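Chapter 4
Good Practice for Hand-Held Grippers

Before a robot can learn a task from people, somebody must do the task many times by hand, with a gripper in each hand. The rules for this work are simple, but they are easy to forget after the first hour. In this chapter we look at the rules for the bench, for the fingers and for the cables.
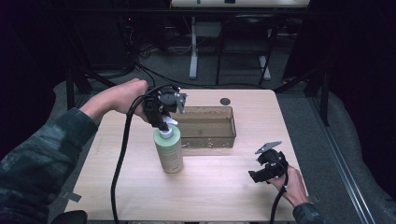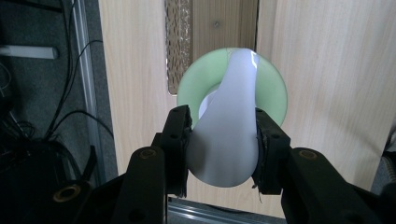
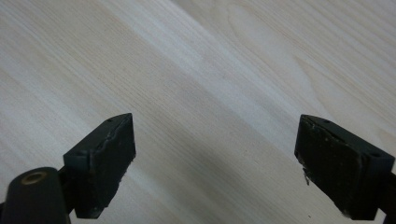

Figure 4.1. Work with hand-held grippers: two grippers at the table, the left one at the pump cap of a bottle (first); a white object held between the two fingers (second); open fingers over a wood surface, with wear along their upper edges (third).

4.1 Why a written rule is needed

When Margit Barta took over the training room at Ralareck, there was no written procedure. Every operator had a personal way to hold the tool and a personal opinion about when a finger pad is too old. In one season the room recorded 1,442 runs, and 354 of them had to be put aside. Many of these showed a grip that slipped at the last moment. Others had no fault that a person could name, but the start position was different from one operator to the next.

The procedure that she wrote in April is known as the Flesau sheet, after the building where it was first used. It fits on one page. We will use it through the whole chapter, and you will compare it with the longer Clornirthorpe rules in Section 4.6.

4.2 Terms used in this chapter

Run: one complete performance of the task, from open fingers to open fingers.

Finger: the moving part which touches the object. The pad is its inner face.

Wear limit: the point at which a pad must be changed. The Flesau sheet sets it at 450 runs, or earlier if the pad has a loose strand or a torn edge on the gripping side.

Rest position: both grippers open, above the table, touching nothing.

4.3 Checks before the first run

Look at both fingers under good light. Worn edges are permitted — loose material is not. Remove dust and small fragments with a dry brush, and write down the condition of each pad, even when nothing has changed.

Next, check the cable. It must follow the movement of your hand without pulling at the wrist. Lift each gripper to the full height of the task and turn it to both sides. If you feel resistance, stop and lay the cable again.

Last, close the fingers slowly on a test object and hold for a count of four. The object should not turn between the pads. If it turns, the run sheet stays unsigned until a second operator has repeated the check.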